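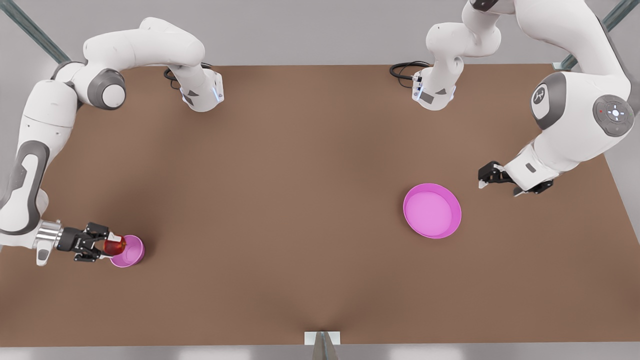

4.2 The shared table as a meeting place

When we first began talking with members of the two craft rooms, Drukemetti in Kallio and Kustari out in Nutivby, we expected to hear mostly about tools. We had prepared long lists of questions about presses, looms, carving knives and the like, and people were kind enough to answer them all. But sooner or later, often while the coffee was being poured, the talk would drift back to the table. Who sits where, who wipes it down, whether wet prints may be left on it overnight, and what happened the winter somebody sanded it without asking (this last story we heard in several versions, and they do not agree).

Neither room owns anything grand. The kind of table we mean has a broad, flat top with a smooth surface in a warm brown, as in Figure 2, and against a pale gray wall it easily becomes the warmest thing in view. Several members brought up color without being asked. Reijo Jääskeläinen, who has been carving spoons at Kustari since it opened in 2000, told us that he likes a brown table for the simple reason that his shavings show up on it and he knows when to get the broom. Damilola Afolabi, a printmaker, felt just the other way about it and would much prefer something pale, as she finds it hard to judge the tone of her paper against a dark ground. She lays down a sheet of newsprint first and has done so for years.

The logbooks gave us a second way into the same subject. Both rooms ask members to write a line or two at the end of each visit, and the books we were allowed to read hold 2363 entries between them. Many are only a name and "thank you." A good number, though, speak to the next person directly: the glue is still soft at the window end, please use up the blue ink, whoever left the cardamom buns is a wonderful human being. We read these as small acts of neighborliness, and we will admit that reading them was the happiest part of the whole study. An entry from May, written by a newcomer at Drukemetti, says that she had come in to cut one linoleum block and stayed until closing, having been shown by the person across from her how to sharpen a gouge properly.

This sitting across from one another seems to matter a great deal. Earlier in this paper (Section 2) we described rooms with single benches along the walls, where people work with their backs turned, and where the members we spoke to could name few of the others. At a shared table, people look up. They borrow things, and they see how a neighbor's work is coming along. Tobias Fitzsimmons put it to us rather nicely when he said that he had learned bookbinding "from over there," pointing to the far side of the table.

There are costs too, of course, and we would not want to paint too rosy a picture. At the members' meeting held on Oct 17, 2020, the Kustari group talked at some length about elbow room, and the wish to have some corner for quiet work came up more than once. Weavers with small looms found the carvers noisy. Heikki Vainio, who favors quiet mornings, has since moved his hours and tells us he is quite content, although he does miss the buns.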